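Flurkulside Robotics Club
Frequently asked questions

New members ask much the same things every term, and so do their parents, flatmates and anyone who has tried to book the room next door. Huw Voyle used to answer them by email at one in the morning, and it was beginning to show in the answers.

Most of them concern Kikar, our project to teach a robot arm to put books where people want them. We do the teaching with hand-held grippers.
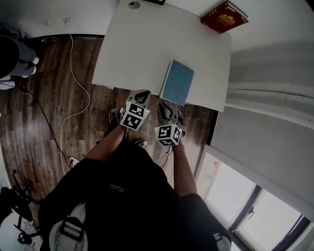
A gripper in each hand, at the book table. 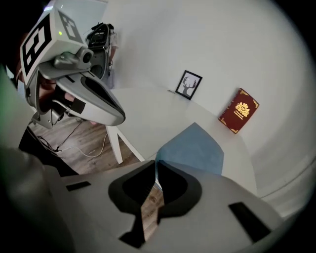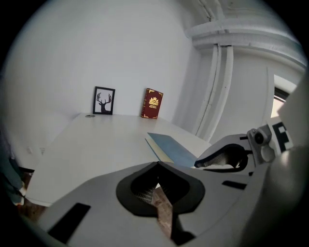
The rest are about money, insurance and whether there is food. If yours isn't covered, come along and ask it out loud. Someone will have an opinion.

Do I need to know how to code?

No. About half the work is moving things with care and doing it again. If you can pick up a book and set it down without looking as if you're defusing it, you have the main skill. People who do code are welcome too, and will be asked to look at the upload script, which nobody has loved since the day it was written.

Will I be driving the robot?

Not at first, and possibly not for a good while. You hold the grippers and do the task yourself, the cameras on them record it, and the recordings are what the arm learns from. New members are sometimes let down to find that the robot gets the afternoon off. It has earned nothing of the kind.

Why books?

They're cheap, they come in awkward sizes, and they fall over in interesting ways. A book lying flat is a different job from one leaning on a wall, and a closed cover gives the fingers very little to get under. We tried mugs last year. We now have fewer mugs.

How many recordings do you need?

Our target for Kikar is 1000 good ones. We have 900. If that sounds nearly finished, Eleri Pugh would like a word, as she is the one who goes through them and decides what "good" means. The last hundred are slow going: the easy positions have all been done and what remains is mostly corners and odd angles.

What makes a recording bad?

Stopping halfway to talk. Putting your own head between the marker cube and everything else. Moving so fast that the picture smears, or so slowly that the arm later learns to dither. Dropping the book is all right if you pick it up again as part of the same attempt, and some of our most useful recordings include a fumble. Swearing doesn't spoil anything, but be aware that Eleri has to sit through it.

What are the black-and-white squares on the grippers for?

They are markers, and the software uses them to work out where each gripper is and which way it's pointing. Please don't cover them with your thumb, a sleeve or a sticker. Please particularly don't draw in the white bits to see what happens. Fatos Tomić can tell you what happens, and will, for some time.

Is it tiring?

Yes, in a part of the forearm you didn't know you owned. The grippers feel light when you pick them up and rather less so twenty goes later. Swap out whenever you like. There is no prize for doing a whole session, and the people who try it tend to produce an hour of recordings in which everything slowly sinks towards the table.

What should I wear?

Anything with sleeves that stay where you put them. Closed shoes, please. Tie long hair back, and leave dangling bracelets in your bag. For the harness, a plain top is more comfortable than anything with buttons, for reasons that become clear when you lean forward.

Are there rules about the cables?

Step over them, don't tidy them. We know how it looks. Every cable on that floor is going somewhere, and the last helpful person to coil them all up neatly cost us the best part of an evening. If one really is in your way, ask before you unplug anything.

What is Stanura?

The arm. It came with the name, and by the time we'd thought of a better one it was on all the forms. Stanura lives in the locked store and comes out when there's enough new material to be worth testing. Myfanwy Rowlands has the key and runs the test sessions. You need to have done the safety talk before you can be in the room with it switched on, and having watched a lot of videos doesn't count as the safety talk.

Does it work?

On a good day it lifts a book off the table and stands it up. On other days it pushes the book to the far edge with great confidence and waits there to be congratulated. We keep both sorts of result, and you can see the log if you come to a test session.

Do you enter competitions?

One: Kairys, in March. Teams set up a table, a judge moves things about on it, and the arm has to cope. Last time we scored 396, good enough for the middle of the list and a certificate that is now holding up the short leg of the printer stand. Any member can be on the team. You'll need to be free for the practice evenings beforehand, and able to lift your end of a packing crate.

What does it cost?

£2 a session, paid at the door. Your first visit is free. The money goes on finger pads, batteries and biscuits, and the order of those depends on who did the shopping. If the fee is a problem, tell Marleny Henao quietly and it will stop being one.

Can I bring a friend or a younger brother?

A friend, yes, any time. Under-sixteens need an adult with them who stays for the whole session and isn't just parked outside with the engine running.

Can I borrow a gripper to practise at home?

No. You can practise with kitchen tongs, which teach you nearly as much and which we don't have to recalibrate when you bring them back.

Can I see the recordings I made?

Yes. Give Eleri the session name and which slot you were in and she'll find them. The microphone is off by default these days, following the remarks mentioned earlier. If you'd like a recording deleted, say so and it goes, even if it was one of the good ones. She may sigh.

I can't make every session. Does that matter?

Not at all. Put your name on the sheet by the door for the ones you can do, so that we know how many pairs of hands to expect. If you sign up and then can't come, send Huw a message before six in the evening. After six he is setting up and won't see it until one in the morning, when he may reply.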